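Part 3: Starting Your First Batch of Kefir

You've unpacked your Metwally culture set, and this is where it gets fun! Kefir is a very forgiving thing to make, and once you have a batch going you'll wonder why you waited.

Before you start

Wash the jar, the strainer and your hands with plain dish soap and rinse well. Keep the starter packet sealed until step 3.

CAUTION: Do not pour boiling water into a cold jar. The glass can crack.

Setting up

1. Stand the jar on a level counter, out of direct sun and away from the stove.

2. Pour in 300 ml of whole milk. Fresh or shelf-stable both work, but skip anything labeled lactose-free for the first batch.

3. Tear open the packet, tip in all the grains and stir gently with the plastic spoon.

4. Lay the cloth over the jar and slide the band on. Don't screw the lid down, as the grains give off gas while they work.

5. Leave it alone for 12 hours, then tilt the jar. If it moves like thin yogurt, strain it and have a taste (the best part!). If it still runs like milk, give it 3 more hours and check again.

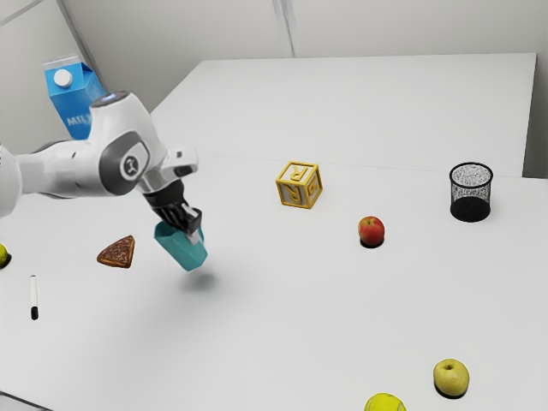

6. Put the grains straight back into the rinsed jar and cover them with fresh milk.

NOTE: The first couple of batches may taste mild or a little yeasty. Drink them or bake with them, pancakes especially. The flavor really wakes up by batch 3.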